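4.3 Loading and levelling the Gredel wire shelf

Read section 4.2 before you start. The shelf must be assembled on a flat surface, with all three boards clipped in.

1. Stand the shelf where it will be used. Leave 52 mm between the rear wires and the wall so the boards can be lifted out for cleaning.

2. Press down on each corner of the top board in turn. If the shelf rocks, fit one of the 2 mm felt pads (bag C) under the short side and test again.

3. Load the bottom board first. Put tins, jars and other heavy goods here.

4. Use the middle board for light packets such as chips and crackers. Large bags may hang over the front, provided they do not pull on the board below.

5. Use the top board for canisters. Keep the total load on this board under 5 kg.

CAUTION: Do not lift or slide the shelf while it is loaded. The wire sides can spread and a board may drop out of its clips.

Note: Boards supplied before August have a single clip at each end. These are still safe to use – order the Lakemden clip set if you want to bring them up to the current pattern.

6. After 100 days, check that every clip is still seated. Wipe the boards with a barely damp cloth and dry them straight away. Do not use bleach or scouring pads on the white coating.

If a clip has changed colour or cracked, replace it before you reload the shelf. 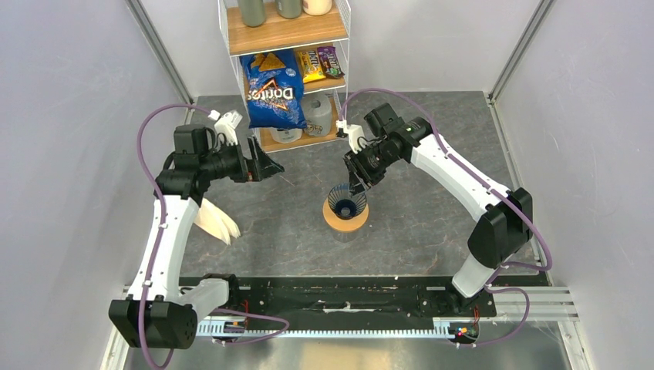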